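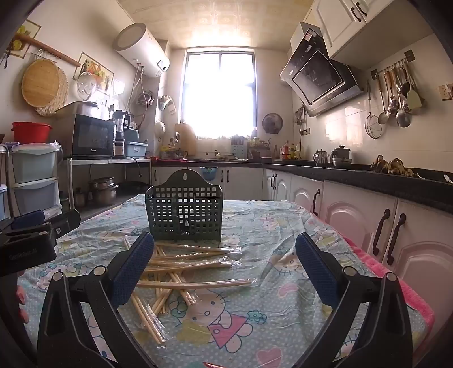

## Step 1: Set up a test the gripper can fail

Most finger-pad comparisons I read use foam blocks. Foam forgives everything, so every pad wins. If you want to know whether a textured pad earns its price, use chopsticks. They're thin, they roll, and many of ours are still in clear plastic sleeves, so you get slick film and bare wood in one pile.

You need:

- a hand-held two-finger gripper with matching pads
- wooden chopsticks, sleeved and bare
- a perforated holder, tipped out to start
- a table you can't damage

Leave the tablecloth on. Ours has clear, wrinkled plastic over it, and a pad that only works on a flat bench isn't much use to me.

## Step 2: Decide what counts before you start

Selim Sezer and I wrote the rules down first, after a Burnura pad trial where "success" got looser by the hour. One pick is one chopstick, lifted clear and dropped in the holder. A regrip is a miss. Two sticks at once is a miss too, however nice it looks on video.

Do 29 picks per pad set, then swap pads and repeat. Lunley says its dotted pads need "no break-in." We do 3 throwaway picks anyway.

## Step 3: Fill the holder and watch the last few

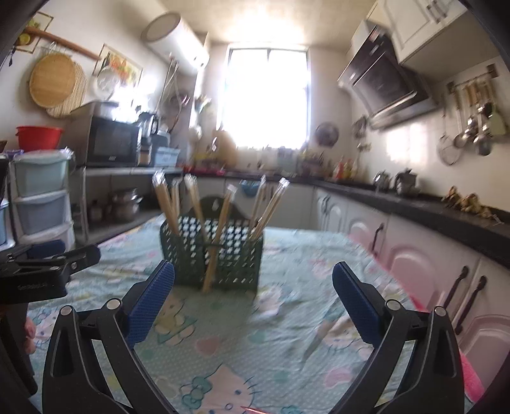 *Reading time: 2 min*

Early picks tell you very little. Once bundles are standing in the mesh, the fingers have to let go in a crowd, and a grippy pad can drag a neighbor back out with it. I'd log release failures in their own column. The Beltdale spec sheet doesn't mention release at all, which I find hard to excuse.

Come in along the lean of the sticks, open slowly, and stop if the holder shifts.

## Step 4: Read the numbers with some suspicion

Our best set got 26. The plain Ivanov pads were about two picks behind, and I wouldn't spend money on a gap that small. Run it again with a different person holding the gripper before you order anything.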